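I have been at war with the third drawer down for as long as we've lived in this house, and last week I finally pulled the whole thing out and tipped it onto the floor. You know the drawer I mean. Baking paper, foil, sandwich bags, the paper cases left over from somebody's birthday, and a great tangle of rubber bands I'm apparently saving for a rainy day.

Our kitchen went in with the house in 1959 and the drawers were obviously made for people who owned a rolling pin, a tea towel and not much else. They're deep but they're narrow, and anything long has to go in on the diagonal, so the foil sits on top of the baking paper, and the baking paper sits on top of whatever I'm after. Then something rolls forward and jams against the frame and I'm standing there with one arm in up to the elbow, swearing, while the onions catch.

My neighbour Eftychia Chatzigeorgiou has the tidiest kitchen on Plestden Road and I've been picking her brain over the fence. She keeps all her rolls standing up in an old magazine holder inside the pantry door. So simple! I went straight home and tried it and of course my pantry door won't shut with anything wider than a box of matches behind it (the shelves come right out to the front, thank you, previous owners). Back to the drawing board.

What I've ended up doing is this. The bottom shelf of the cupboard beside the oven used to hold the good platters, which come out at Christmas and otherwise collect dust. Those have gone up high. In their place is a wire rack I bought for shoes, the Tirkau one with 4 rungs, turned on its side, and the rolls slide in lengthways like books. Foil, baking paper, freezer bags, wrap. I can see the ends of all of them from where I stand at the bench and I haven't sworn at one yet.

The wrap was the one I was worried about, to be fair. I grew up with a mum who bought the skinny little supermarket rolls and went through them like tissues, and I'd always done the same, a new one every few weeks and the cutter going blunt before I got to the end. Then I started buying the great big ones and never looked back, except that they don't fit in a normal person's drawer.
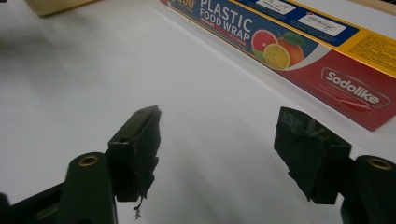 I do try to use less of it these days. Bowls get a plate on top, half an onion goes in a jar, and the beeswax ones I got at the Mulcahy market back in March are brilliant for cheese (hopeless for anything wet, and don't put them near the kettle – I've learnt that the hard way). But when I'm making pastry I want proper cling film, and I want it to come off the roll in one go without folding back on itself and sticking to my jumper.

The drawer itself now has tea towels in it, all facing the same colourful way, and I keep opening it just to have a look. The rubber bands went in a jar. There's still a bag of birthday candles on the bench that doesn't belong anywhere, so if you've got a good spot for those, leave me a comment.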